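About Skyrme

Skyrme is a small newsletter and research service covering broadcasting: who owns the transmitters, who pays for the programmes, and what was really settled at the meetings where everyone shook hands. We are based in Cliltinstead, with a second desk in Plindale.

We started because we had read too many press releases. A regional radio group would announce a "renewed commitment to local voices", and by June the breakfast show would be coming from a studio two counties away. The announcement got a write-up in the trade press. The move usually didn't. We thought a few people might pay to read about the move, and a few did. We now have 732 subscribers, most of them working in radio or television, and some of them are the people we write about.
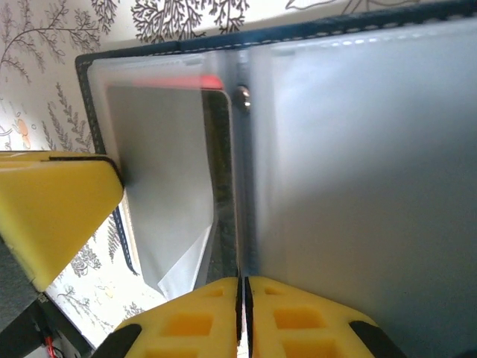 Clear sleeves in a dark stitched binder.

What we cover

Our main letter goes out 30 times a year. It deals with licence renewals, spectrum, carriage disputes, listening figures and the various associations that claim to speak for broadcasters. We read annual accounts, including the notes at the back. When a body holds its general meeting we ask for the papers beforehand and the minutes afterwards, and we say so in print if we are refused either.

We are wary of audience figures. A weekly reach number counts somebody who heard a few minutes in a taxi alongside somebody who leaves the set on all day, and the press office will pick whichever measure went up. Where we quote a figure we name the measure used, the period it covers and who paid for the survey. If we can't find those out, the figure stays out of the letter.

We are no fonder of the word "partnership". Ask us for our back issue on that one.
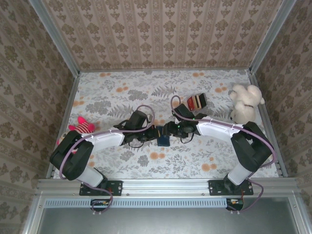
The Rilov index

Rilov is our list of broadcasters' public promises, with the date each was made and what has been heard of it since. It covers promises on jobs, on local news hours, on moving offices out of capitals and on subtitling. An entry stays open until we see a document that closes it. A spokesperson telling us that work is "well under way" does not close it.

Some broadcasters have complained that Rilov is unfair, as plans change. They do, and we record the change when we are told about it. Corrections are printed at the top of the next letter in the same size of type as everything else. We have had to print more than 5 of them, one long enough to be embarrassing, and all of them are still on the site.

How we are paid

Subscriptions cover most of our costs. The rest comes from research work for unions, pension funds and the odd production company. We take no advertising from broadcasters or from equipment makers.
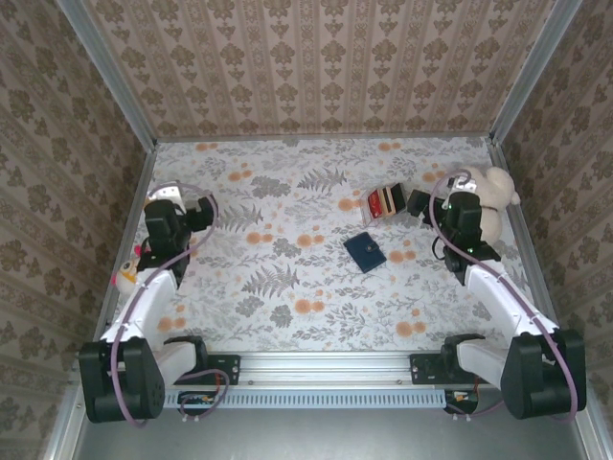 We don't accept travel or hotel rooms from conference organisers either, so we go to fewer conferences than our competitors. Judging by the coverage, we may not be missing a great deal. Research clients are listed on our accounts page, and if a client turns up in a story we say so in the first paragraph. Readers should still make up their own minds about whether that is enough. It is the best arrangement we have found so far, and we look at it again every 3 years.

Getting in touch

Tips, complaints and minutes of meetings can be sent to either office. We read everything, though we can't answer everything. Please don't send us an embargoed release without asking first, as we won't consider ourselves bound by it.

Page last revised March 23, 2024.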